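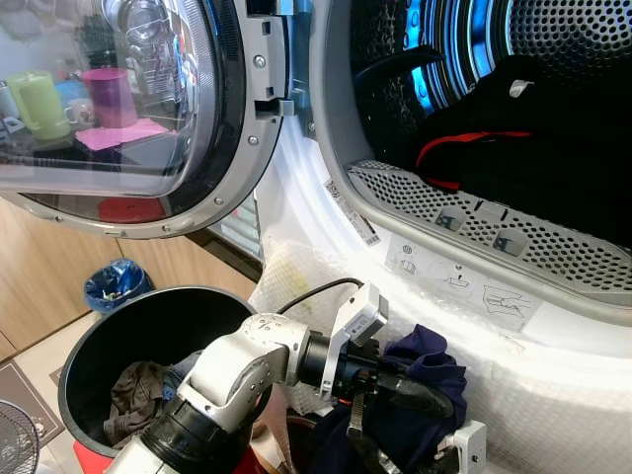 Isby, August

Truvo is a software package for robot arms that handle laundry. It covers perception, task planning and grasp control, and it ships with a log viewer that many of its users consider the best part. The first version was written by Ayman Twal as a replacement for an older planner called Fothergill, whose main weakness was a belief that every sock is a box.

Overview

Truvo runs as a set of separate programs that pass messages to each other. The perception program takes in the head camera and wrist camera feeds and labels regions as cloth, machine, container or "unsure." The planner picks the next step from a list of skills, among them open door, reach, grip, pull and drop. The controller then moves the arm at a speed that has been called cautious by its defenders.

The "unsure" label was meant to be rare. In early releases it covered most of the world, including, on a bad day, the floor.

Perception

Cloth is a hard subject for a camera. It has no fixed shape, it hides other cloth, and dark clothes inside a dryer drum tend to merge into a single dark lump. Truvo does not try to tell one garment from another in a pile. It looks for an edge or fold that sticks out far enough to grip, ranks what it finds, and goes for the top of the list. Anything below a set score is left for the next look.

Glass doors get their own section in the manual. A curved porthole reflects the room behind the robot, and version 1 was known to plan a reach toward a reflected mug with every sign of confidence. Version 2 added the porthole mask, which finds the round rim of an open door and throws away whatever appears inside it. The mask works on most front loaders. On one occasion during testing it also removed a wall clock, which has remained in the issue tracker ever since under the title "works as designed."

Frame checks

Each wrist frame passes through a brightness and detail check before the planner is allowed to see it. A frame that fails is marked "dark," stored with its time stamp, and left out of the grasp ranking. The planner carries on with the head view alone, at reduced speed, for up to 300 frames in a row. After that it stops the arm and asks for a person.

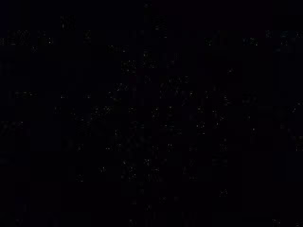

A nearly black wrist camera frame, with faint speckles of noise.

The check replaced an earlier rule that sent every frame to the cloth finder. Given pure noise, the cloth finder would find cloth. It once reported a folded towel at 80 percent confidence with the lens cap on, and a copy of that report still opens the training slides.

Planning and control

The planner keeps a short list of what it thinks is true: door open, gripper full, bin in reach. Each skill has entry conditions, and a skill whose conditions are not met cannot start. Fothergill had no such list and would close a dryer door on its own arm if the script said it was time.

Pulling is treated as a separate skill from lifting. The controller watches motor load during a pull and eases off when the load climbs too fast, on the theory that the garment is caught on something or tangled with the rest of the wash. Users may change the limit. The default suits cotton and offends denim.
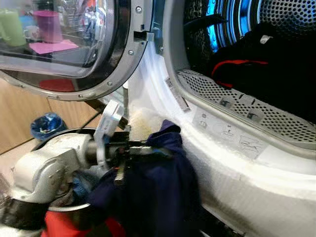
Gripper holding a crumpled navy blue cloth beside an open dryer. A small clump of lint lies just above the cloth, at the door seal.

Lint has no class of its own in Truvo. Requests to add one go back to the first release, and the label set in version 2 files it under "cloth, small."

Tooling

The log viewer, Zidia, plays back camera feeds, planner state and motor load on a shared timeline. Dark frames appear on it as gray ticks. The public test set holds 1,720 recorded pulls, of which almost 700 have been labeled by hand. The labeling guide takes longer to read than the planner's source code and contains more exceptions.

See also: Fothergill (planner); Deformable object handling; Porthole mask

Last updated: 16 September 2022
Filed under: Robot software > Manipulation > Household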